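Grasp records need a failure definition before they need a threshold
10/25/24

Most acceptance sheets for household manipulation still carry a single line for grasping: attempts, successes, percentage. The line is easy to fill in and hard to use. Two laboratories can report the same percentage for the same class of object and mean different things by it, and the buyer has no way of finding out from the sheet.

The Illero working draft, circulated in September, tries to fix this by raising the threshold. I think that is the wrong clause to work on. A higher threshold applied to an undefined event gives a stricter number with the same lack of meaning.

Take thin-walled open vessels, which the draft groups with mugs and boxes under "rigid items". A bowl held by its wall can stay between the fingers and still rotate about the contact line. If it held soup, the soup is on the floor. Under clause 2 of the draft this is a success, as the item has not left the gripper. The Clitum test house marks it as a failure once the tilt passes its own limit. Garrido marks it as a success with a remark, and the remark is dropped when the results are summarised. 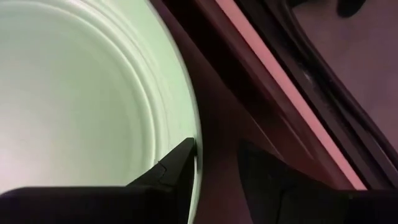 When the Inelholm trial set was rescored last month, the effect was plain. Of 1406 attempts, 1186 counted as successes under the draft wording. The rescoring did not produce one competing figure; it produced a different one for every tilt limit tried. No threshold can be set sensibly until that limit is written down.

Three changes would be enough for the next revision. First, state the failure condition per object class, with retention and orientation recorded as separate fields. Secondly, require the contact site to be logged: rim, outer wall, base or handle. A rim pinch and a full wrap load the object differently and should not share a row. Thirdly, fix the hold time before scoring, and start it at lift-off and not at finger closure.

The usual objection is cost. Orientation needs either a marker on the object or a person with the footage, and a batch of 100 attempts takes longer to score by hand than to run. I accept that. The burden can be cut by scoring orientation only for open vessels – boxes and closed bottles rarely need it.

A second objection is that old results would no longer be comparable. They are not comparable now. Laboratories that kept their raw recordings can rescore them; those that kept only the percentage should mark the old entries as withdrawn.

Comments on the draft are still open, and the definitions annex has so far received none.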